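Dekent > Work with us > Software > Planning and perception

Software engineer, household manipulation (planning and perception)

Dekent writes the software that sits between a robot's cameras and its arms. We don't build the arms ourselves and we have no plans to. Our customers bring the hardware, and we supply the part that looks at a bathroom, decides what ought to be done in it, and sends sensible commands to the joints. Our office is in Clemadberg, up two flights of stairs, with a big shared table and a kettle that is rarely off.

We are looking for one more person to join the planning side of the Dellach project, starting in September if that suits you, though we'd happily wait a little for the right colleague. Dellach is our task planner for guest rooms and washrooms. It takes a recorded demonstration by a person, splits it into steps, and tries to work out which of those steps matter and which are just the way that one person likes to do things. If someone holds a towel by its two top corners and lets it hang before folding, is the hanging part of the job, or a habit? The planner needs an opinion on that, and at the moment its opinions are a bit shaky.

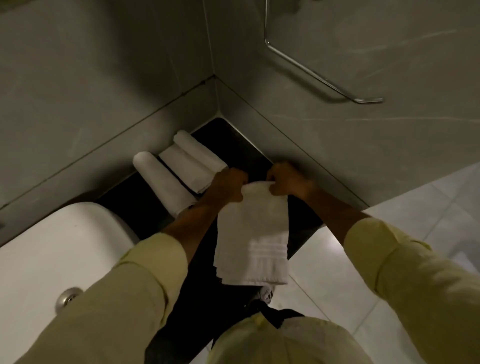

Cloth is the reason we are hiring. Dellach copes nicely with rigid things, and we have a good grasp library for cups, bottles and lids, but a towel has no fixed shape and our state estimator would very much like it to have one. Last spring we moved from a mesh model to a much simpler one that tracks corners and edges only, and it has made the planner a good deal faster. It has also given us a fine collection of new bugs, mostly to do with corners that disappear behind a hand and come back with a different label. You would be spending a fair part of your first few months on exactly that, alongside two of us who already know where most of the bodies are buried.

The rest of the work is more mixed. You would look after the step splitter, which is written in Python and in need of some kindness, and help move the motion planner's cost functions out of a configuration file that has grown to 350 lines and that we are all slightly afraid of. There is a replay tool called Strömberg, which lets you step through a demonstration with the planner's guesses drawn over the top. It's the thing we use most and look after least, and we'd be delighted if you wanted to adopt it. We have 149 labelled washroom demonstrations in the current set and hope to get to 300 by the time the next release goes out, so you'd also have a say in how labels are written and checked.

We want a person who has written software that other people had to rely on, and who has spent real time with at least one of control, perception or planning. You needn't have done all of them. C++ is useful, as our controllers are in it, and so is some feeling for camera geometry. A degree is welcome but we won't ask to see it. If you've worked on cloth before, wonderful, do tell us, and if you've only ever worked on wheeled things in warehouses, please write to us anyway (one of our best planners came from precisely there!).

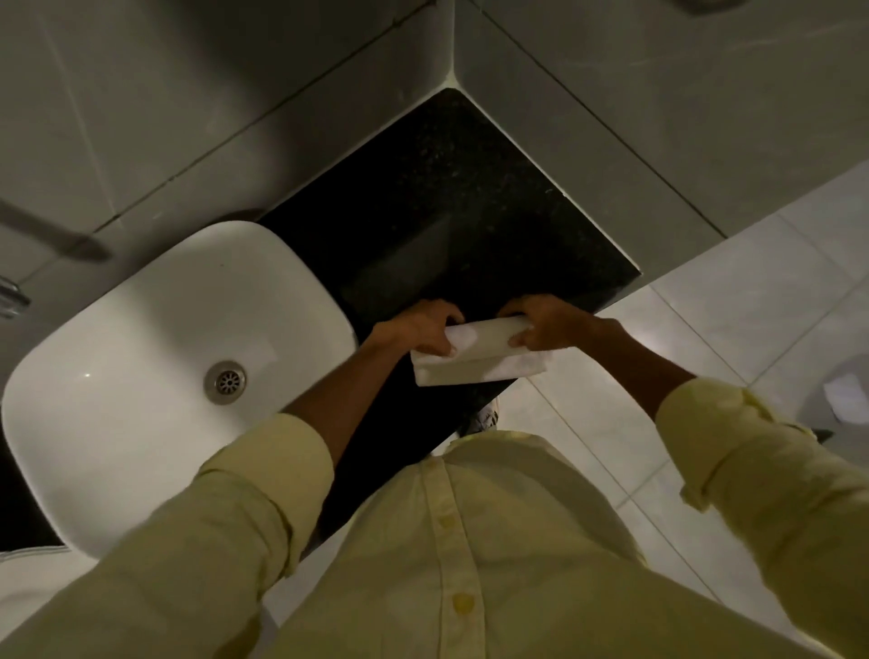
Visitación Arroyo, asked to read a draft of this advert, wrote back that it made the job sound tidier than it is, and that applicants should know the splitter still can't reliably tell a fold from a tug. She would also like it known that whoever joins will be reading a lot of other people's labels, and arguing about them, and that she has come to enjoy the arguing.

All of that is fair, and we've left it in. Her other request was that we mention the hours. We work from half past nine or so until the day's work is done, usually by half past five, and you can be at home for two days of each week without asking anyone. Four-day weeks are possible, and one of us has done it for years. There's a budget for books and one conference a year, and there are 43 days of paid time off once public holidays are counted in.

To apply, send us a letter of a page or so and a CV. In the letter, please tell us about a piece of software you fixed that was older than your time on the team, what was wrong with it and how you found out. If you have code we can read, add a link, but don't write something specially. We'll reply to everybody. The first conversation is an hour by video, and the second is an afternoon with us in Clemadberg, working through a real replay in Strömberg with two of the team. We pay for your travel and for the afternoon, and lunch is on us as well.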